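The Second Series

The part was a woman who ran a ferry office, and she had played it for one series before anyone recognised her in a shop.

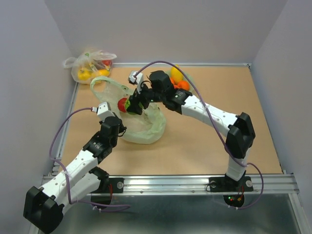 Two arms at the table, one with its gripper at something round and green.

She was buying bread in Plasham at the time. A man with a pushchair asked if she was the ferry woman, and she said she was, and he said his wife liked it more than he did. Then he held the door for her. She thought about it all the way up the hill.

The programme was called Latedo, after the island in it. There was no such island. The harbour was in Stakivside and the inside of the ferry office was in a former carpet warehouse forty minutes inland, so that whenever she looked out of the office window she was looking at a sheet of painted cloth and a man eating crisps. She had got good at looking at boats that were not there. The trick was to move her eyes slowly.

In February her agent rang to say there would be a second series. The agency was Hosseinzadeh, two rooms over a dentist, and she could hear the drill while they talked.

"Same money?" she said.

"A bit more. They want you for 39 days this time."

"It was 50 before."

"It's more per day," said the agent. "It's less altogether."

She wrote both numbers on the back of the gas bill and looked at them. She asked what happened to the ferry woman in the new scripts, and the agent said he hadn't been sent the last two episodes. He said it quickly.

The scripts came the next morning. She read them at the kitchen table with her coat on, as the boiler was off again. In the first episode she had eleven scenes. In the second she had nine. In the fourth she sold a ticket to a detective, told him the last boat went at six, and was not mentioned after that. She turned back to see whether a page had stuck. Episode five had a new character in it, a young man who worked in the ferry office and was good with computers.

She rang the agent, who was at lunch. She rang her sister, who said that at least they hadn't drowned her.

"They could bring you back if you're not drowned," her sister said.

"They haven't done anything with me. I just stop."

"Well, then."

Filming began in the rain. She was picked up at ten to five each morning by a driver who liked the radio loud, and she learned her lines against the traffic news. The young man turned up in the second week, though he wasn't needed yet, and asked if he could sit and watch how she used the ticket machine. He had 200 questions. Did it stick? Which hand did she use? Did she look at the customer or the ticket?

"The ticket," she said. "Then the customer, if there's time."

He wrote it down. She had wanted to dislike him and found it was too much work on top of the early starts. She showed him how to bang the drawer with the side of his fist. It had been her own idea, in the first series, when the drawer jammed during a take and the director kept it in.

Her last scene was the one with the detective. They did it six times, for the light and then for a squeak in somebody's shoe. On the sixth she said the last boat went at six and looked out of the window, slowly, left to right, as if following something big across the water. It wasn't in the script. The man with the crisps had stopped chewing.

"Got that," said the director. "What were you looking at?"

"The boat," she said.

He nodded and went to talk to someone about the lamp. She took off the cardigan, which belonged to wardrobe, and put the ticket roll back on its peg. The car was waiting outside with the radio on already. She asked the driver if he would stop in Plasham on the way, as she was out of bread.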